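Leave the Geese Some Tall Grass

I have been walking the loop at Carroll Pond for eight years now, and I have a confession: I like the geese. Yes, even the loud ones! Yes, even in January, when they stand all over the path like they pay the mortgage on it.

So you can guess how I felt about the plan to mow the whole east bank down to the waterline. The idea is that a tidy bank will make the birds go elsewhere. I think it will do the opposite. Canada geese love short grass. They eat it, and they can see a fox or a dog coming from a long way off. If you wanted to build them a restaurant with a view, you'd build a lawn next to a pond (and we keep building them).

My neighbor Kieran Scanlon disagrees with me, loudly, usually over the fence. He says the droppings are a health problem and he's sick of cleaning his boots. Fair enough, I've cleaned mine plenty. But he also throws them bread, so I'm not sure he gets a vote.

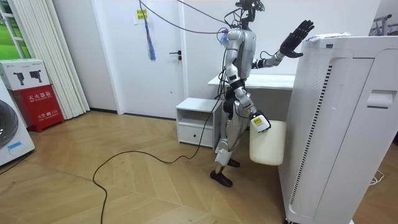 What I'd do instead

Let the bank grow. Put in sedges and a few low shrubs, 70 feet of it to start, and leave two gaps so kids can still get down to look at the water. Geese don't like walking through stuff they can't see over, and the wrens and sparrows would move right in. And please, stop with the bread. It's bad for them, and it teaches them that people are vending machines.

Will some geese stay anyway? Sure, and I hope they do. A pond with no birds on it is a pretty sad thing to walk around, and I'd miss the racket.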